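Chapter 4
Where the Examples Come From

When I started out, I figured the learning part would eat all my time. Wrong! Most of that first winter went into gathering examples – sitting with Rajeshwari Gounder at a shiny brown table, guiding an arm toward fruit, over and over, until we had 1,712 tries saved. (We threw out the first 90. I'll get to why in Section 4.3.)

We stuck with oranges in a bowl for weeks. They're round, they crowd each other, and the gripper has to find its way in beside them without plowing through the pile. Add crumpled tissue paper and you've got a task that looks easy right up until you try to teach it.

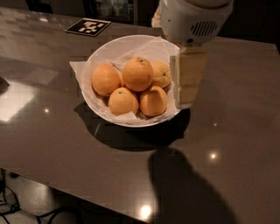
4.1 What Counts as One Example?

Let's start small. For us, one example runs from the moment the arm leaves its rest position to the moment it gets back – misses included, please!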